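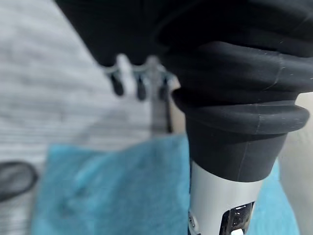
Our project at Ultmont was about surfaces: which wall finishes make a small shared room feel calm? We were so excited to get started (maybe too excited, as our first survey had 40 questions on it!). We cut it to 6 and tried again in November.
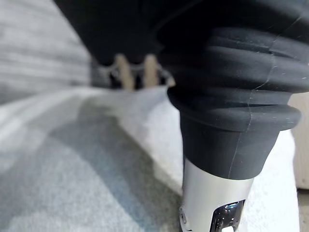

The shorter survey worked much better, and people loved talking about texture, especially with 4 sample boards to touch.
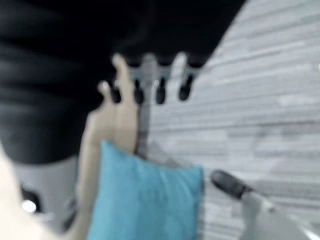 Stripes were our favorite part of the study. A light grey wall with thin streaks running left to right, like the one behind the raised hand, can pass for wood grain or stacked stone when it is blurred. We want to test that next with a bigger set of boards!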